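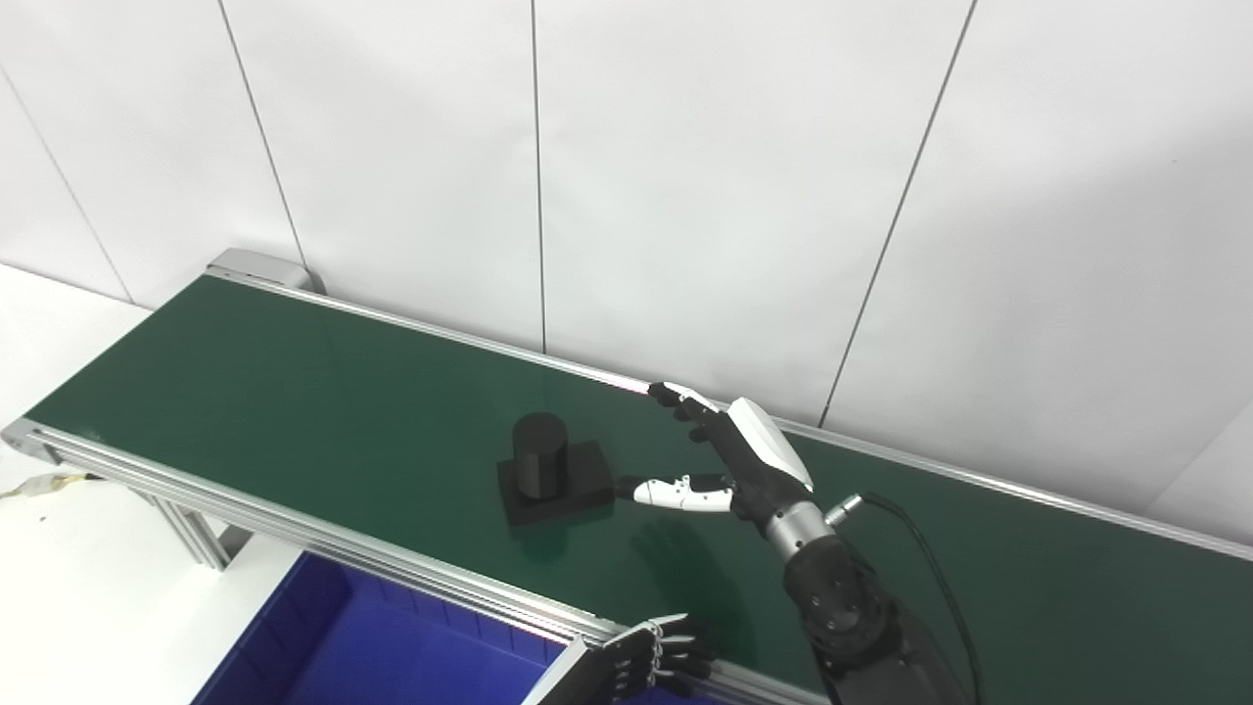 Green belt with a black cylinder on its square base.

Wornura council votes, data card

Hello! I put this together after one too many evenings reading scanned minutes from Wornura town council. It's a plain CSV of 700 recorded votes, one row per councillor per motion, covering 41 motions over 4 sessions (the October one is the messiest, sorry).

Columns are session, motion, councillor, party, vote and declared_interest. That last one is the bit I care about most. If a councillor owned land near the Becerra bypass and said so in the meeting, it's in there. 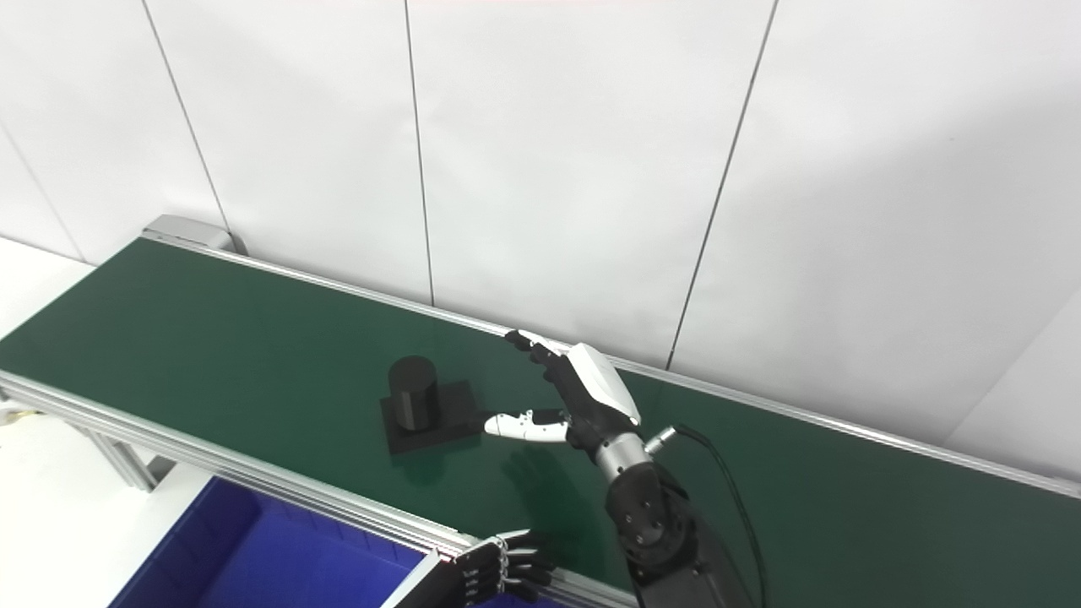 Blank votes mean the clerk wrote nothing down, so please don't count them as abstentions! I've left seven rows marked "unclear" where the scan was too faint to read.

Fitriani Tarigan checked the party names for me and caught two people who'd switched to the Nastlow list halfway through. Thank you!

Use it however you like, just say where you got it. Last updated August 24, 2025.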